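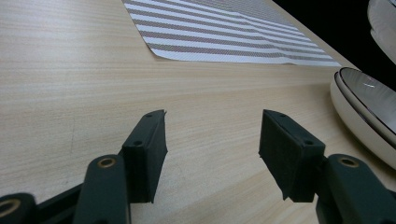 Pale wooden tabletop with a fine grain.

Looking after a yoga mat at home

Wipe the mat down after each practice with a damp cloth and leave it flat until both sides are dry. Rolling it up damp is what makes it smell.

Once a month give it a proper wash. Run a bath to 40 degrees, no hotter, add 2 teaspoons of washing-up liquid and go over the mat with a soft sponge. Rinse until the water runs clear. Lay it on a towel, roll the two up together and press along the roll with your knees. Hang it over a shower rail, out of the sun. Thick mats can take two days.

Natural rubber and cork should not be soaked. Sponge them only.

Cotton straps go in a mesh bag on a cool wash. Buckwheat bolsters need emptying first, and the cover shrinks if tumble dried.

A new mat that feels slippery usually improves after seven or so sessions.

Dirk Wegener, Mernham

Filed under: Home Care > Exercise Kit

Home | Kitchen | Laundry | Workshop | Ask a Question

© Mernham Household Tips | Contact us | Back to top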